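Do we really need a tray for that?

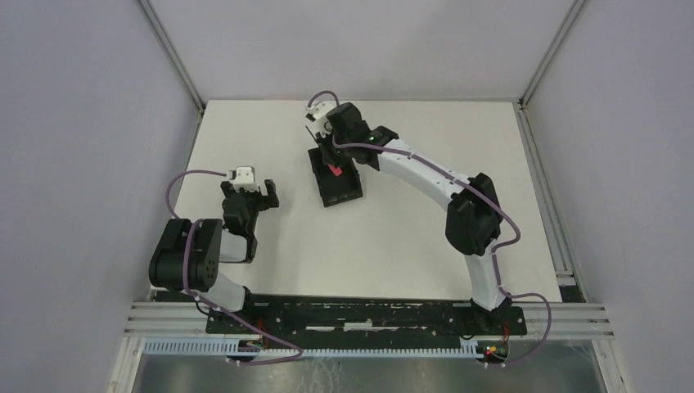 One small black tray, one red object, and a whole white tabletop behind it.

Somewhere in the last few years the tray stopped being a thing you carried tea on and became a way of life. Keys go in a tray. So do coins, clips, the remote, the other remote. The catalog from Ulluvden that landed in my mailbox after Christmas gives them 60 pages, and most of the trays shown have a single item sitting in them, looking pleased with itself.

I don't buy it, or rather I did buy it, which is how I got here. Last March I picked up two of the Bisteck shallow trays for the hall table. The idea was that small things would stop wandering. They did stop wandering. They piled up in the trays instead, and by summer I had a tray of dead batteries and a tray of receipts, and my keys were on the kitchen counter where they had always been.

The sales pitch is that a tray makes a surface look calm. Fair enough, it does, for as long as there's one thing in it. A red something in a black tray over a white table is easy on the eyes. But take the tray away and you'd still have a clear table with one thing on it. I think the clear table is doing most of the work, and nobody can sell you that.

What bothers me more is the moving around. Every tray has to be lifted when you wipe underneath it. Every tray collects its own crumbs and dust in the corners, so now you're washing the tray as well as the table. The Lai range has a little raised lip that the company is very proud of, and I have spent more time cleaning that lip with a toothpick than I ever spent looking for a paper clip.

I'll grant the exceptions. Screws, when you're taking something apart. Beads. Pills, if you take several. Anything that rolls. A tray you bring out, use and put back in the drawer is a fine tool - it's the permanent ones I'm suspicious of, the ones that sit there waiting to be filled.

There is a neighborhood group here in Stustusitz that swaps household stuff, and it has 300 members. Go and look at what's being given away this week. I counted nine trays before I gave up, and mine are going on the list tonight.

Contact | Copyright, all rights reserved | Back to top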